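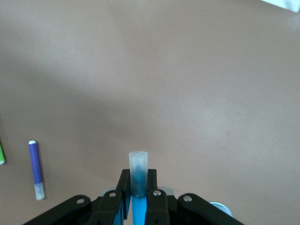

Posted in: Robotics | Local Business

Ferkum has started recording practice runs for Ladus, its tabletop sorting system, at a workshop in Sturkunville. Operators guide a robot arm by hand through small jobs such as picking up a marker, and each run is saved as an example for the software to learn from.

Four operators work in shifts of three hours, project lead Jurgita Baranauskienė said. Failed grasps are kept too – they are labeled and stored separately.

Recording will continue through March. Teresa Loureiro will then run the first tests on desk items left out of the training set.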